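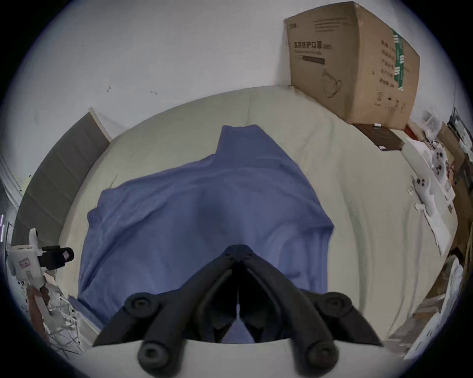
A big blue piece laid out on the bed, ready for folding.

Search this site
Search for:

Fold It Where You Sleep: An Afternoon with Marama Treloar

Marama Treloar had a pile of clean laundry waiting when I got to her place at two, and she was delighted about it. "I saved it for you!" she said, already heading down the hall. She has been teaching people to fold for 30 years, first her own kids, then neighbors, and now the groups that meet under the name Tiltier, and she still talks about a well-folded shirt the way other people talk about a good peach.

Her first rule is to use the bed. She has a perfectly good table and never folds anything large on it. "A table is too narrow. You get half a robe on it and the rest slides off and takes everything along," she told me. "A bed grips. The sheet holds the cloth for you, so both your hands are free to smooth." She likes a plain sheet in a pale color for this, with something darker on top, because the edges show up and you can tell right away where the shape has gone crooked.

And it will be crooked, she says, especially with the big stuff. When you first spread a large garment it never looks like the drawing on the sewing pattern. One side bunches up, a corner points off somewhere, long creases run across the middle on the diagonal. I asked if that's where people give up.

"That's where they start folding!" she said, laughing. "They fold the mess into the mess. Then it's a lump, and they think they're bad at it. They just skipped the flat part."

The flat part, as she teaches it, goes from the top down. Find the top end and point it toward the wall, then leave it alone. Smooth outward from the center with the side of your hand, and chase each crease all the way to an edge. If some of the cloth hangs over the side of the bed, bring it back up before you do anything else, because the weight of it will keep pulling. Then the sides come in to the middle, then the bottom comes up in thirds. She did it for me with a long cotton robe and it took her less time than it took me to write that sentence down.

I tried next. My thirds were closer to a half and two quarters. "Shake it out, go again," said Marama, who was enjoying herself enormously.

Ruby-Lee Tipoki came by partway through with coffee. She joined Tiltier in June and now runs the beginners' group, and she had plenty to add about bunched fabric. "I used to yank it," she said. "I'd grab the corner and pull, and the creases would just move over. Marama got me to lift it instead. You pick up the bunched part, let it drop open, and lay it down again. Such a small thing, and I do it every single time now."

They disagree about ironing. Marama will iron a collar and nothing else. Ruby-Lee irons pillowcases and isn't sorry. They disagree about drawers, too: Ruby-Lee stands her folded clothes up on edge, and Marama stacks them flat with the heaviest at the bottom, as her mother did.

What they share is a real fondness for the job. Marama puts the radio on. She opens the window if the weather's decent. She does the largest piece first, while she's fresh, and leaves socks for the end, "when your brain has gone home."

I asked what she'd say to somebody with a heap on the chair and no energy at all.

"One thing," she said. "Take the biggest thing in the heap and spread it on the bed. You can't go to sleep until it's folded, can you?"

Ruby-Lee pointed out that you could push it onto the floor.

"You could," Marama said, and handed me another robe.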